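Clida 그린 커팅 매트 A2 사용기: 눈금은 합격, 모서리는 아쉬움

작성 Keith Kerslake
2024년 12월 20일

커팅 매트는 소모품에 가깝지만 작업대 상판에 상시 깔아 두는 용도라면 평가 기준이 달라진다. 칼자국 복원력 외에도 평탄도, 미끄럼, 눈금의 가독성, 세척성을 함께 봐야 한다. Clida의 A2 매트를 5월에 구입해 낮은 테이블 위에 깔아 두고 썼다. 비교 대상은 그전까지 쓰던 Rudeck의 같은 크기 제품이며, 구입가는 Clida 쪽이 2,000원 비쌌다.

재질은 일반적인 PVC 적층이고 두께는 표기상 2mm다. 처음 펼쳤을 때 말림은 심하지 않았다. 짧은 변 한쪽이 조금 들떠 있어서 책을 올려 하룻밤 눌러 두니 가라앉았다. 다만 난방을 시작한 뒤로 같은 모서리가 다시 살짝 뜬다. Rudeck 제품에서는 없던 증상이다.
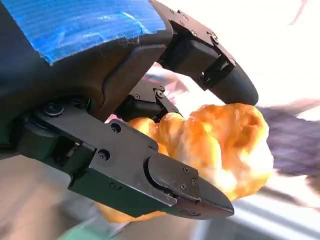
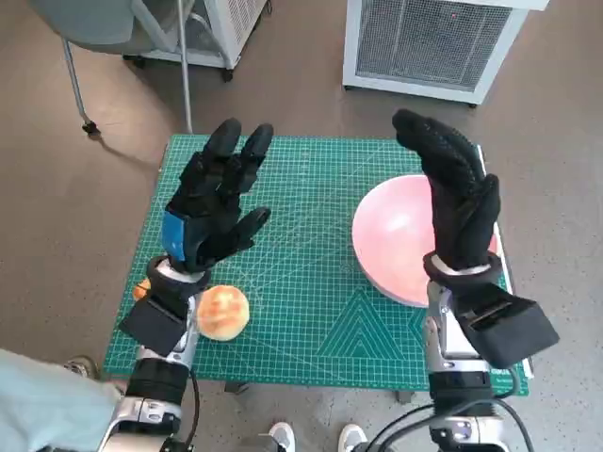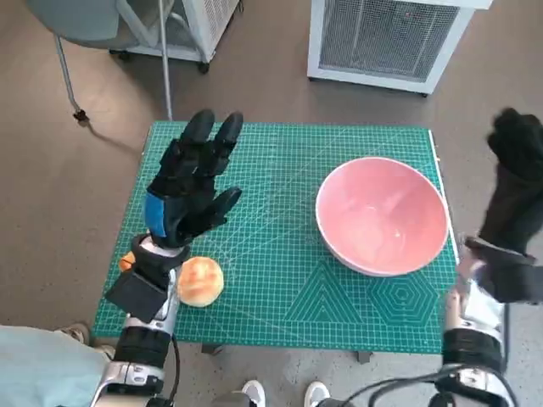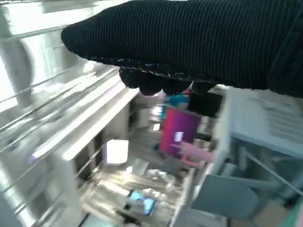
눈금 인쇄는 이 매트에서 가장 만족스러운 부분이다. 선이 가늘고 바탕색과의 대비가 적당해서 오래 보고 있어도 눈이 피로하지 않다. 격자 외에 사선 안내선이 들어가고, 세 번째 사진에서 보이는 것처럼 오른쪽 아래에는 삼각형과 육각형이 겹겹이 인쇄되어 있다. 종이 모형의 각도를 맞출 때는 쓸모가 있으나 직선 재단만 하는 사람에게는 없어도 되는 요소다. 도형 선은 흰 격자와 달리 옅은 녹색이라 재단할 때 헷갈리지 않는다. 둥근 그릇이나 빵처럼 자를 대기 어려운 물건도 격자 위에 올리면 대략의 지름을 바로 읽을 수 있다.

복원력은 평균 수준이다. 30도 칼날로 얕게 그은 자국은 다음 날이면 손끝에 걸리지 않는다. 같은 자리를 반복해서 그으면 흰 선이 남고, 이 선은 격자와 색이 비슷해 거슬린다. 자주 자르는 위치를 조금씩 옮기는 편이 낫다. 원형 칼은 자국이 거의 남지 않았다.

미끄럼 저항은 상판 재질에 따라 차이가 있었다. 코팅된 합판에서는 잘 붙어 있었고, 유리 위에서는 쇠자를 세게 누르면 조금씩 밀렸다. 뒷면에 별도의 미끄럼 방지 처리가 없으므로 유리 상판 사용자는 얇은 고무 시트를 추가하는 것이 좋다. 쇠자는 Pleltgate 제품을 썼는데, 긴 변 눈금과 대조했을 때 끝에서 끝까지 눈에 띄는 오차는 없었다.

세척성에 대해서는 주의할 점이 있다. 표면이 미세하게 거칠어 기름기가 있는 부스러기가 닿으면 마른 천으로는 얼룩이 번진다. 중성세제를 묻힌 천으로 닦고 물기를 제거하면 해결된다. 식품용 도마로 나온 제품이 아니므로 빵을 직접 썰지는 말고, 그럴 일이 있으면 따로 도마를 쓰기 바란다. 뜨거운 냄비나 다리미도 금물이다. 설명서에는 내열 온도가 적혀 있지 않다.

냄새는 개봉 후 9일 정도 환기한 뒤에 사라졌다. Nava의 소형 매트를 샀을 때보다 오래 걸렸다. 냄새에 민감하다면 베란다에 걸어 두었다가 들여놓는 것을 권한다.

장점: 가는 눈금, 정확한 치수, 무난한 복원력
단점: 모서리 들뜸, 개봉 직후 냄새, 유리 위에서의 미끄럼

정밀 재단이 주된 용도라면 가격 차이를 감수할 만하다. 단순히 상판 보호용으로 깔 생각이라면 Rudeck 쪽이 평탄도가 낫고 값도 싸다. 필자는 당분간 Clida를 계속 쓰되, 들뜬 모서리는 얇은 양면테이프로 고정해 볼 예정이다.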